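Pelik pots with hinged lid: setting up and first use
Section 2. Before you cook

Please read this section also if you have used another hob before. It is valid for the Pelik pots on a Visex black cooking panel.

2.1 Preparing the pots

1. Remove all paper and cardboard from the pots. Look also under the lid.
2. Wash the pot and the lid by hand in warm water with a little washing-up liquid. Do not use steel wool on the inside.
3. Rinse and dry well. At the hinge some water can stay, so pass a dry cloth there two times.
4. Put the pot in the middle of the cooking zone. The side handles should not stand over the front of the counter.

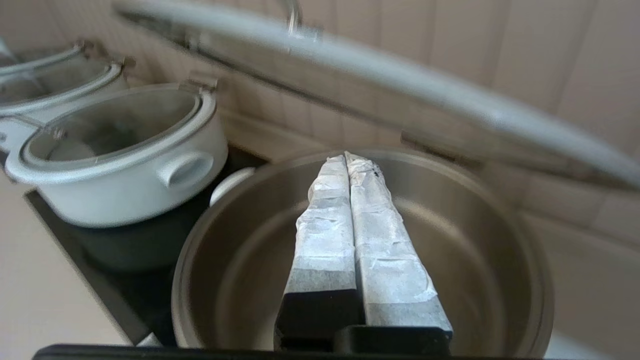
5. Fill in water to 2 cm height and heat it on a middle setting until it boils. Switch off, wait until the pot is cool and pour the water away.

Note: A light smell at the first heating is normal. Open the window.

2.2 Opening and closing the lid

1. Take the lid by the metal handle. Use a dry kitchen glove if the pot is hot.
2. Lift slowly and let the steam go out at the back.
3. Bring the lid up until it stands by itself. Do not press it further.
4. For closing, lead the lid down with the hand until it lies on the rim.

Caution: Do not let the glass fall on the rim. Do not lift the pot by the lid.

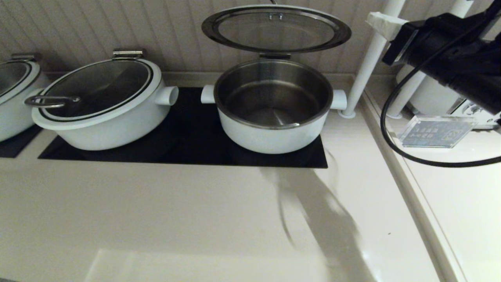
Text: Brarkum kitchen guides, revised in June

2.3 Placing more pots on the counter

When pots stand in a row, leave space between the handles, so you can take each one without touching its neighbour. Check that an open lid has free room behind it.

Wipe the counter before you move a pot. Grains of salt or sugar can scratch the glass of the hob. Never pull a pot over it, always lift with both handles.

For cleaning after cooking, see section 3.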